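Life & Style > Weekends > Date Night

Search stories Go

We use cookies to remember your visit. OK / More info

Brunner supper club moves date night to Tuesdays, couples sign up fast

2019-04-05

Can't get a table on a Saturday in Gundness? Join the club. Or join the other one, the Tuesday one, which starts next week at the Brunner and is nearly full already.

The idea is pretty simple. Two people, one table, four courses, home by ten. No roses on the table, no violin guy. Eduardo Manalo, who runs the kitchen, says he got tired of turning couples away every weekend and then staring at a half empty dining room all Tuesday.

"People have this thing that a date has to be Saturday," he said. "Then they drive in circles for parking and they're mad at each other before the bread comes."

He tried it out in January with a few regulars. Word got around. There are 79 seats for the first night and when we called Thursday afternoon 9 were left, so probaly don't wait on this one.

Price is $141 a couple, tip included, drinks extra. Not cheap. But a Saturday table with the same menu runs more once you add a sitter at weekend rates, and several parents we talked to said the sitter was the whole reason they signed up. Teenagers are free on Tuesdays. Who knew.
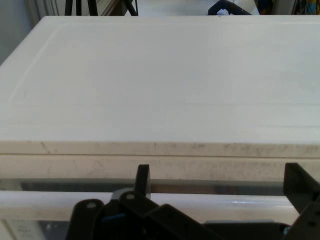
Vol. 9, No. 141

First menu: leek soup, trout, short rib, then a lemon thing Manalo is still working on. Vegetarian plates if you say so when you book. Doors at 6, food at 6:30 sharp, and they do mean sharp, the kitchen sends everything out at once.

Alois Schnyder and his wife went to one of the January trial nights. Married a long time, hadn't been out just the two of them since last summer. "We stayed in our work clothes," he said. "Nobody cared. We talked about something besides the dishwasher." They are booked again for May, their anniversary, which lands on a Sunday this year. They're doing it on the Tuesday instead.

Parking is free after 5 in the Rondwood lot across the street. The Tokarach bus stops at the corner and the last one back leaves at 10:40, so you can make it if you skip the second coffee.

Book by phone or at the front desk, no online booking yet. Cancel by Monday noon and you get your money back, after that you dont. If the first month goes well Manalo wants to add a Wednesday, maybe with a shorter menu for people who only want desert and a glass of wine.

Get our weekend newsletter every Thursday. Enter your email. Sign up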